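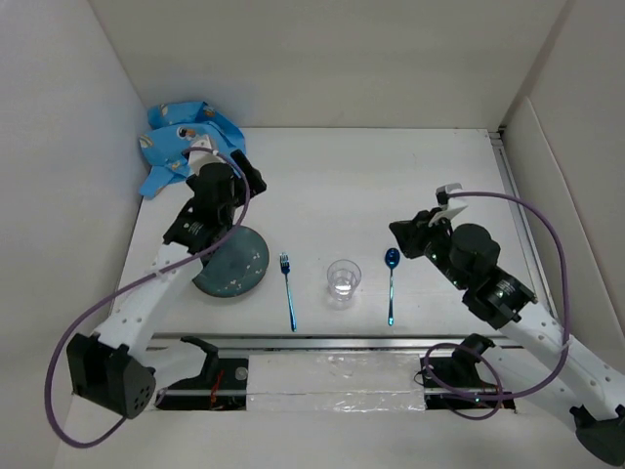 The Foltwood record pressing plant received a delegation from the Mukia Sound Archive on September 2, 2022, for a full working day of tours, listening and discussion. The visit was arranged at the invitation of the plant's general manager, Hamisi Shemweta, and was intended to inform the Archive's plan to reissue a part of its collection on vinyl. Members of the delegation had last visited a pressing plant before the present reissue plan was drawn up, and several had never seen a record made. The program began with a short welcome and a review of safety rules, and the plant provided lunch. Our hosts conducted the midday discussion in an informal tone. The substance of that discussion is reported under its own heading.

Background to the visit

The Archive holds master tapes from a number of small regional labels that ceased trading many years ago. The largest single group is the Christodoulou collection, which consists of 247 reels of dance band, vocal and small jazz group recordings. Most are full-track mono. A smaller number are early stereo. The collection has been transferred for preservation, and the Archive's board has approved a first series of reissues on long-playing records, subject to a satisfactory report on manufacturing.

Three questions were put to the delegation before it left. Could a plant of moderate size hold a consistent standard from the first copy of a run to the last? How much would the choice of vinyl compound affect surface noise on quiet mono material? And what part of the work would the Archive need to supervise in person?

The cutting room

The tour started in the cutting room, where the lacquer discs are made. The room is on the ground floor at the north end of the building and stands on its own concrete slab, separate from the floor of the press hall. The lathe was installed by Barard, the firm that also services the plant's tape machines, and was last overhauled in August.

The cutting engineers played a transfer from one of the Archive's reels, a vocal session with a ten-piece band, and cut two test lacquers at different levels. The louder cut had more immediate presence, but the singer's consonants took on a hard edge in the final track of the side. The quieter cut kept the brass and the voice properly apart and allowed the string bass its full weight. The delegation preferred the second without exception. The engineers agreed, and noted that many customers choose the first.

There was a useful exchange on the subject of side length. The plant recommends that a mono side of this type not run past 22 minutes. Two of the programs in the Archive's draft series exceed that limit. The delegation undertook to review the running order of both, and to consider moving the loudest selections toward the outer part of the side.

Plating

The plating department occupies a long room with good ventilation and a strong smell all the same. Each lacquer is washed, sprayed with silver and placed in a nickel bath. The metal part that results is separated by hand. From it the plant makes a mother and then the stampers used in the presses.

The delegation asked how many records are pressed from one stamper. The plant sets a firm limit of its own and will lower it on request. For the Christodoulou series it offered to change stampers early, at an added charge which will be set out in the written quotation. Members with experience as collectors were strongly in favor of accepting. Late copies from a worn stamper are dull in the treble, and they are often the cause of the wide differences in sound between two copies that look the same.

The supervisor of the department also showed the group several rejected metal parts. One had a fault smaller than a pinhead that would have been heard as a tick on every copy. It had been found by playing the mother from end to end, a step which the plant carries out on every title and for which it makes no separate charge.

The press hall

The hall contains both automatic and manual presses. The automatic machines handle most of the orders. The manual presses are slower and are kept for short runs, test pressings and heavier records. At the time of the visit one of the manual presses was out of use and awaiting a new steam valve.

Members followed a single record through the full cycle. The compound is softened and formed into a thick puck, the labels are placed on either side of it, and the press closes. After cooling, the press opens and the excess vinyl is trimmed from the edge. The records are then stacked between flat metal plates and left to rest before they are sleeved. Mr. Shemweta explained that the resting time had been lengthened after a series of complaints about dished records, and that returns for that fault had since fallen sharply. He was frank about the earlier trouble, and the delegation appreciated it.

The noise in the hall makes conversation difficult. Those planning a similar visit are advised to hold their questions until the group has moved to the inspection area, which is enclosed.

Listening session

In the afternoon the delegation spent roughly 88 minutes in the plant's listening room. Test pressings of one side had been prepared in advance from the same stamper on two compounds, one standard and one sold as a low-noise grade. Copies were played without being identified.

The results were closer than expected. With a modern stereo cartridge, the low-noise compound was quieter between tracks, and a majority of the group could pick it out. Once the music had started the difference was hard to hear. With a true mono cartridge the two were closer still. One member thought the standard compound gave a slightly fuller sound in the lower midrange, but could not repeat the choice on a second hearing.

The group also compared a test pressing with an original copy of the same title brought from the Archive's shelves. The original had more surface noise and a livelier top end. The new pressing had deeper and better controlled bass, and more of the room could be heard around the clarinet. Opinion was divided on which gave the more natural account of the voice. The delegation recommends that a further test be cut with no equalization in the treble before the board is asked to decide.

Discussion over lunch

The midday discussion dealt mainly with schedules and paperwork. Demand for pressing time remains high, and the plant asks for full payment on the plating work before a date is confirmed. Printed labels must be delivered well ahead of pressing, as the paper has to be dried before use. Sleeves may be supplied by the Archive or ordered through the plant. The Archive's designers would prefer to use their own printer, and the plant raised no objection, provided that the sleeves are delivered flat and in sealed cartons.

The matter of rights was raised briefly. The plant requires a signed statement for each title. The Archive's legal office has these in hand for the first four programs. Work continues on the others, two of which involve labels whose ownership passed through several companies.

Recommendations

The delegation recommends that the first title in the series be placed with Foltwood as a trial, with test pressings to be approved by at least two listeners before the full order goes ahead. It recommends the standard compound, the lower cutting level and the early change of stampers. A representative of the Archive should be present for the cutting of every side. Attendance at plating and pressing is not considered necessary.

The delegation thanks Mr. Shemweta and the staff of all departments for their time and for the open manner in which questions were answered. The test lacquers and pressings from the visit have been entered in the Archive's reference collection and may be heard by appointment at the reading room in Mukia.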